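FOR IMMEDIATE RELEASE
28 December 2025

Comside Opens Its Loft to Tenants Who Own Too Much Stuff

Comside, the furnished-rental firm, will begin taking bookings in July for Larenent, a loft with a mezzanine, a tall window and a firm view on clutter.

The loft was fitted out by Galley, a small interiors studio led by Sofia Drakos. Her brief ran to 30 pages. Her reply ran to one, and most of it was the word "white."

"People tell us they want storage," said Drakos. "Then they want to see it with nothing in it. We have tried to serve both wishes."
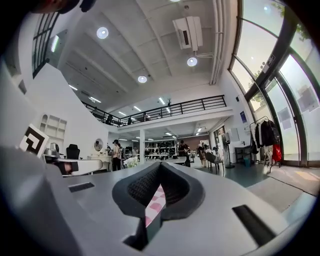

The built-in shelving has arched compartments, which Comside expects to remain mostly empty until the first tenant's second week. A white dresser stands along the same side of the room, with a round mirror above it for anyone who needs to check how the move is going. There is also a desk with a black high-backed office chair.

Upstairs, the mezzanine runs behind a long black metal railing. House rules ask that it not be used for drying towels. The rule was added by Ebenezer Ankrah, head of lettings, who has managed lofts before.

Cooling comes from a ceiling-mounted unit, and the recessed lights are round. "We did discuss square ones," said Ankrah. "It was a long afternoon."

Stays run from six nights to eight weeks. Tenants receive a packing guide by Areti Karras, whose first draft said only "bring less" — the final version adds a page on shoes.

Press contact: Intan Latuheru, Comside, extension 3488. Visits by appointment.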